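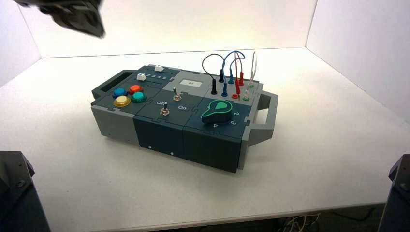 This report presents the findings of a study of shared tool lending in the Clindale district, carried out by Prasetyo Wuisan and Sekar Goh during the spring term. The study asked how a small lending library should divide its stock so that members can borrow what they need without long waits. Sets made of separate parts received particular attention. Equipment that joins together in the manner of a jigsaw, with a carrying handle at each end like the light gray and dark teal board, can be lent whole or in sections, and the choice affects how records must be kept.

Last updated: January

Filed under: Student Work > Community Studies

The Hatetti lending library provided its loan register, which contained 1,226 entries. Each entry was sorted by type of item, length of loan and date of return. A written survey was then sent to 60 members, and interviews were held with two staff members at the Mumasberg branch.
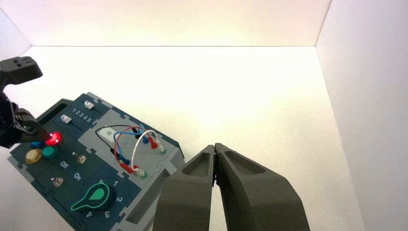
Figure 2. Dark blue and gray panel with interlocking tiles.

Garden tools were borrowed most often and were also returned latest. Members who replied to the survey asked for longer loans in the growing season – a request that staff at Mumasberg supported. Sets lent in sections produced more incomplete returns than sets lent whole, although the register did not always state which part was missing.

The authors recommend that the library record every part of a set under its own number and extend garden tool loans by one week. The Rahman reading room has agreed to keep a printed copy of the full tables.

Print this page
E-mail this page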